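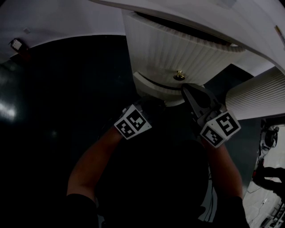

According to Vlasta Dervishi, a pleated lampshade is a device for storing dust at eye level, and few writers on the subject have tried very hard to prove her wrong.

Pleated lampshade

A pleated lampshade is a lamp cover made of cloth or paper folded into narrow, repeated creases and fixed to a frame. The folds soften the light, hide the bulb and use far more material than the job requires, which the trade has always counted as a point in their favor.

Types

Knife pleats all lie in one direction. Box pleats face each other in pairs. Mushroom pleats fan out from a tight gathering at the top and are hard to do well, as most owners of homemade ones will admit.

Hitari, a workshop in Nulledmont, sold a silk model with 92 pleats. Its catalog gave the number on every page, and customers were known to check.

Care

Shades are cleaned with a soft, dry brush, working down each fold. Kevser Kurtuluş's household manual allows four minutes for a small shade, a figure that suggests she had help. Water can loosen the glue and leave brown rings on silk.

Decline and return

Plain drum shades pushed pleats out of most living rooms for two generations. They survived in hotels and in the homes of aunts, and then came back at four times the price.

See also: Finial; Valance; Dust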